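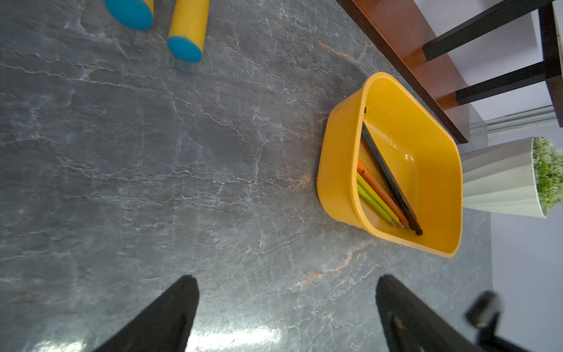
그림 1. 손목 카메라로 본 작업면. 대리석 무늬 바닥 위에 노란 플라스틱 통과 막대 모양 물건들이 놓여 있다.

기계는 아직 우리 집 정리를 못 해 주는가
졸라우(Zoltow) 조 학기말 프로젝트 보고서
작성: 조티 비슈와카르마(Jyoti Vishwakarma), 크리스토스 마크리스(Christos Makris)
제출일: 2023년 12월 12일

1. 시작하며

저희 조가 이 주제를 고르게 된 것은 조금 부끄러운 이야기에서 출발합니다. 지난 2월, 자취방을 같이 쓰던 저희 둘이 책상 정리를 누가 할 것인가로 꽤 오래 다투었고, 그때 크리스토스가 "이런 건 이제 로봇이 해야 하는 거 아니야?" 하고 던진 말이 머릿속에 계속 남았습니다. 공장에서는 팔 달린 기계가 차체를 용접하고 상자를 쌓은 지 이미 오래인데, 왜 연필을 통에 꽂는 일은 여전히 사람 손으로 하고 있을까요? 가게 진열대 앞에서 흐트러진 물건을 제자리에 돌려놓는 일도 마찬가지입니다. 저희는 한 학기 동안 이 질문을 붙들고 직접 작은 실험을 해 보았고, 그 과정과 생각을 여기에 최대한 솔직하게 적어 보려고 합니다. 글이 조금 길더라도 너그럽게 읽어 주시면 감사하겠습니다!

2. 무엇을 해 보았나

과제는 '물건을 집어 통에 넣기' 하나로 좁혔습니다. 처음 계획서에는 빨래 개기와 설거지까지 적혀 있었는데, 지도 선생님께서 웃으시면서 하나만 제대로 해 보라고 하셨고, 지나고 보니 정말 고마운 말씀이었습니다. 팔은 학과 실습실에 있는 것을 썼고, 끝에 달린 집게는 끝으로 갈수록 가늘어지는 검은 손가락 두 개로 되어 있습니다. 작업을 기록하는 프로그램은 선배들이 만들어 둔 '젤란스(Zelance)'를 조금 고쳐서 사용했습니다.

조작은 사람이 했습니다. 한 사람이 손으로 조종기를 움직이면 팔이 따라 움직이는 방식이고, 이렇게 모은 동작을 나중에 기계가 흉내 내도록 학습시켰습니다. 조종은 5일에 걸쳐 번갈아 맡았습니다. 조티는 천천히 조심조심 움직이는 편이고 크리스토스는 과감하게 내려가는 편이라, 기록을 보면 누가 조종했는지 금방 티가 납니다. (학습에는 별로 좋은 일이 아니었던 것 같습니다.)

3. 예상보다 어려웠던 점

가장 먼저 부딪힌 것은 빛이었습니다. 그림 1의 아래쪽을 보시면 두 손가락 사이 바닥에 빛이 하얗게 번져 있습니다. 사람은 이런 반사를 보고도 그냥 바닥이구나 하고 넘어가지만, 영상만 보고 판단하는 기계에게는 이것이 물건인지 아닌지부터가 문제가 됩니다. 흰 줄무늬가 가늘게 들어간 회색 대리석 무늬도 마찬가지로 고민거리였습니다. 보기에는 참 예쁜데, 윤곽을 찾는 일에는 썩 도움이 되지 않는 무늬입니다.

두 번째는 가느다란 물건이었습니다. 통 안에 비스듬히 놓인 주황색과 초록 계열의 막대들처럼 서로 나란히 붙은 것을 하나만 골라 집으려면 손가락이 들어갈 틈이 있어야 합니다. 사람은 손끝으로 살짝 밀어서 틈을 만들지요. 저희 집게는 손끝의 감각이 없으니 하나를 집으려다 옆의 것까지 건드리는 일이 잦았습니다. 검고 납작한 막대는 더 까다로웠습니다. 집게도 검은색이라, 가까이 내려가면 화면에서 둘의 경계를 구별하기가 저희 눈에도 쉽지 않았습니다.

세 번째는 통의 벽입니다. 노란 통은 테두리가 두껍게 말려 있어서, 낮은 각도로 들어가면 손가락이 안쪽 벽보다 테두리에 먼저 닿습니다. 위쪽에서 거의 수직으로 내려가면 괜찮지만, 그러면 이번에는 벽에 기대어 놓인 막대의 기울기와 맞지 않습니다. 결국 손목을 먼저 돌리고 내려가는 순서로 정했는데, 이 순서를 정하는 데에만 실습 시간을 6시간이나 썼습니다. 크고 둥근 것은 상대적으로 마음이 편했습니다. 파란 마개가 달린 노란 원통은 색이 뚜렷해서 찾기도 좋았습니다. 다만 잘못 건드리면 굴러가는 바람에 처음부터 다시 해야 할 때가 있었습니다.

4. 그래서, 할 수 있는가

저희의 답은 '조건을 맞춰 주면 조금은'입니다. 물건의 위치를 비슷하게 두고 조명을 그대로 유지하면 기계는 배운 동작을 제법 그럴듯하게 따라 했습니다. 하지만 통을 옆으로 옮기거나 막대의 방향을 바꾸면 금세 머뭇거렸습니다. 집이라는 곳은 매일 조건이 바뀌는 곳이니, 아직은 기계를 위해 사람이 먼저 정리를 해 주어야 하는 셈입니다.

가게라면 사정이 좀 낫지 않을까 싶어 드루케드홀름(Drukedholm)이라는 동네 문구점에도 찾아가 보았습니다. 사장님은 진열대 간격도 일정하고 물건 자리도 정해져 있으니 언젠가는 되지 않겠느냐고 하셨지만, 손님이 펜을 써 보고 엉뚱한 칸에 꽂아 두는 일이 하루에도 몇 번씩 있다며 그것까지 알아서 해 준다면 당장 들이겠다고 하셨습니다. 바쁘신 중에도 차까지 내어 주셔서 정말 감사했습니다.

5. 아쉬운 점과 다음 계획

성공률을 표로 만들어 싣고 싶었으나, 중간에 물건 배치를 바꾼 탓에 앞뒤 결과를 나란히 비교하기 어려워 이번에는 뺐습니다. 다음 학기에는 배치를 먼저 고정해 두고, 조종하는 사람의 습관 차이도 따로 기록해 볼 생각입니다. 손가락 끝에 얇은 고무를 덧대는 방법도 시험해 보려고 합니다. 참고로 자취방 책상은 지금도 저희 둘이 번갈아 치우고 있고, 이번 주는 조티 차례입니다.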